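Chapter 2
Learning to Pretend: Play in the Early Years

When my own children were small, we had a low shelf in the hallway of our house in Vivcombe, and for most of one April that shelf was a bakery. I bought a great many loaves there. They were made of folded socks, and they were expensive, and if I forgot to say thank you I was sent back to the end of a line in which I was the only customer. I have taught child development for 22 years now, and I still think I learned more about it in that hallway than in my first two years of graduate school.

I bring up the bakery because this chapter asks you to take seriously something that most grown-ups walk past with a laundry basket in their arms. Pretend play looks easy. A child picks up a block, holds it to her ear, and says hello to Grandma. But think for a moment about what she has to keep straight in order to do that! She knows the block is a block. She has decided that it is also a telephone, for now, and she expects you to go along with it, and she will be quite put out if you try to build a tower with it while she is talking.

Most children begin to play this way during the second year of life, and the first pretending is usually about themselves. A toddler lifts an empty cup and makes a drinking noise, or lays her head on a cushion and shuts her eyes — then peeks to see whether you noticed. A little later the bear gets the drink and the doll gets put to bed. Later still the child strings several actions together into a small story, with shopping, cooking, serving, and a good deal of scolding of the guests.
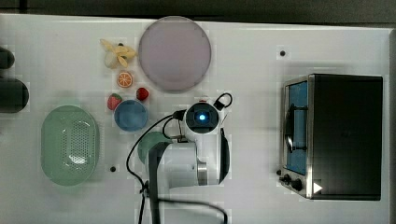
Figure 2.1 Toy fruit and a plate, common props in pretend cooking.

Food turns up in these stories over and over, in homes and preschools alike, and it isn't hard to see why. Meals happen every day, children watch them closely, and everybody at the table has a part. A child of three may know very little about what her father does at the office, but she knows a great deal about breakfast.

Younger children tend to do best with props that look like the real thing. Older ones need less help from the object. My former student Roald Westerberg, now a preschool teacher in Doherty, once wrote to tell me about a five-year-old who ran an entire restaurant out of a shoebox lid and a handful of acorns. The acorns were soup on some mornings and money on others, and the regular diners had no trouble at all keeping up.

In the pages ahead we will look first at how pretending begins, and then at how it changes once a second child joins in and the two of them have to agree on who gets to be the cook. After that we turn to language, and to the special way children talk when they step outside a game to fix its rules. Before you read on, spend a few minutes writing down a pretend game you remember from your own childhood. Keep the page handy, as you will need it for the first exercise.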